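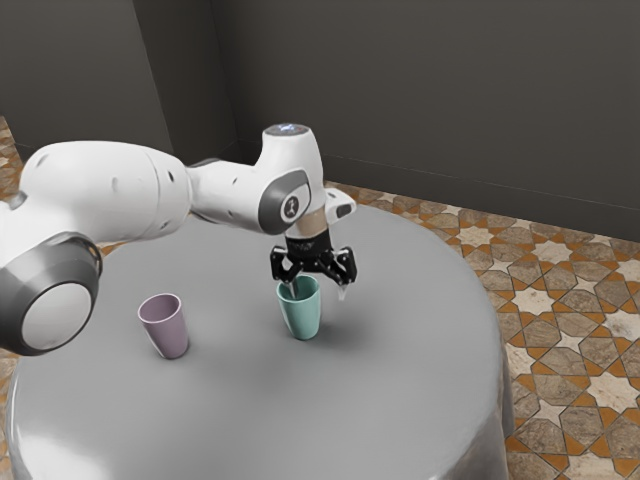 Green cup, one finger in, one finger out. Sim, fingers straddling the rim.

Writing this fast between two meetings so forgive the typos. I've been asked three times now what our rules are for tabletop grasping runs in simulation and every time I say "I'll send you the doc" and there is no doc. So. The doc.

Background if you're new: the project is called Fistberg, it's stacking and moving cups on a table, sim first and then the real bench in Kestumbridge. Boring on purpose. Cups are where people get sloppy.

Rim grasps first, as that's what most of you mess up. One finger inside the mouth, one outside, close on the wall. Fine. Allowed. But the rule is you stop above the cup before going down, a full stop, velocity zero in the log, and then descend straight. No swooping in at an angle because the planner found a cheaper path. The planner doesn't know that the real cups tip over if you breathe on them. In sim you can clip the rim and the thing wobbles and settles and you get your green check mark. On the bench it's on the floor.

Second stop: before you close. Fingers at depth, hold, write out the pose, then close. I know it's slow. It's also the only point where you can tell a bad approach from a bad close, and if you skip it I can't help you debug anything, I will just send your log back.

Force limit on the close. Set it in the task file, not in your script. I went through 1386 episodes in the old Grastby set before the holidays and the ones with the limit hardcoded in a script were a mess, different number in every folder, no comments. Never again please.

Neighbors. If there's a second cup on the table it counts as an obstacle, full size, plus margin. Even if it's "far enough". Even if your task never touches it. And this applys to the whole arm, elbow and all, because people check the gripper and forget there's a big shoulder joint hanging out over the near edge of the table. Check every link. The checker does it for you if you turn it on. Turn it on.

Naming things. Call the cups by color in the task text and by ID in the log, both. "The other cup" is not a name. "Left cup" is worse, left from which camera??

Random seeds: write it down. If a run can't be replayed it didn't happen and it doesn't go in the results table. Had a big argument about this in the Ertürk review and I'm not having it again. Somebody said the failures were "just noise" and maybe they were, but we couldn't rerun a single one so who knows.

Failures stay in. All of them. You don't get to drop an episode because the cup spawned in a silly spot. If the spawn is illegal, fix the spawn rule, bump the version, rerun the lot. If it's legal then it's a failure and it's yours.

What counts as success: cup lifted clear of the table, held for 2 seconds, upright, neighbor not moved. That last part got added after some 270 runs had already been scored without it and yes, I rescored them, and yes the number went down. It was a better number though. More on that if I ever finish the post about it.

Moving to hardware. Need 19 clean replays in a row of the same task file, no edits in between, before you ask for bench time. Why 19, no great reason, it was 20 and then someone wrote 19 in the config and it stuck. Half speed for the first session. One person on the stop button and that person isn't also on the keyboard. This is the one I'll actualy get mad about.

Background and lighting: leave the default room alone for baseline runs. Fancy floors, gray walls, whatever's in there, leave it. If you want to vary textures that's a separate experiment with its own folder.

Still missing from this list: what to do with handles, anything see-through, cups with stuff in them. Aiming for February on those. If you've got opinions put them in the comments and not in my inbox, my inbox is a swamp.

Ok, meeting.

Posted 2020-01-06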